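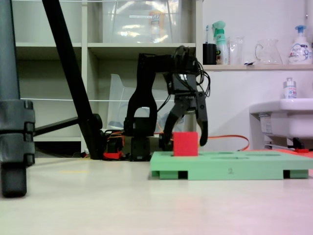
4 min read

Right, thread on the Wiltov arm kit. Said in January 2022 I'd do one once I'd lived with it a bit. Have now lived with it a bit.

2/ What you get: arm in bits, servos in bags, gripper, power brick, one sheet of paper. Paper is useless. The proper manual is a download and it's good - go straight there.

3/ Price. Paid £392 for the kit. The gripper upgrade from Stilterik was another £164. You can skip the upgrade and I sort of wish I had, more on that further down.

4/ Build took two evenings. First one went fine. Second one was mostly me undoing the first one, had the shoulder on back to front. Manual does warn you. In bold.

5/ Cables. The supplied ones are too long at the wrist and too short everywhere else. You end up with loops up top that want to catch when the wrist turns. Velcro ties help, zip ties too stiff. Wiltov if you're reading, please just put clips on the links

6/ Test I've been using: kids' shape sorting board, red cube, arm on the floor next to it. Cheap, easy to reset, and slots are unforgiving. Much better than picking up a sponge and calling it a day.

7/ Picking up: good. Really good for the money. Comes down over the block, closes, lifts. Missed 2 out of the first lot and one of those was me nudging the board.

8/ Putting down in the right slot: hmm. It gets close, then sits on the lip and pushes. No feel for it at all. You can slow the last bit of the move in the settings and that gets you most of the way.

9/ The Stilterik fingers. Curved, nice grip on flat sides, but they flare out when open so you need more room round the block than you'd think. Next to another peice they just shove it over. Stock ones are uglier and narrower. I may go back.

10/ Software. The Wiltov app does the basics and crashes if you unplug the arm while its open. I moved to Quintanilla after a week, free tier lets you save 5 routines, fine for me. Set up was one cable and a restart.

11/ Noise - quiet when moving, whines when holding still with something in the gripper. Next room can hear it. Doesnt bother me, did bother others.

12/ Support. Had a dud servo in the elbow. Emailed, got a reply next morning, new one in the post same week. No photos asked for, no arguing. Credit where due.

13/ Someone asked how it compares to the Wadis one. Wadis comes built and is stiffer, but you can't swap the gripper and parts are a nightmare to get. If you want to tinker, Wiltov. If you want it out of the box and moving by teatime, Wadis.

14/ Would I buy again: yes, bare kit, no upgrade, spend the difference on spare servos. Next up is the longer forearm, due April apparently. Will post when its on.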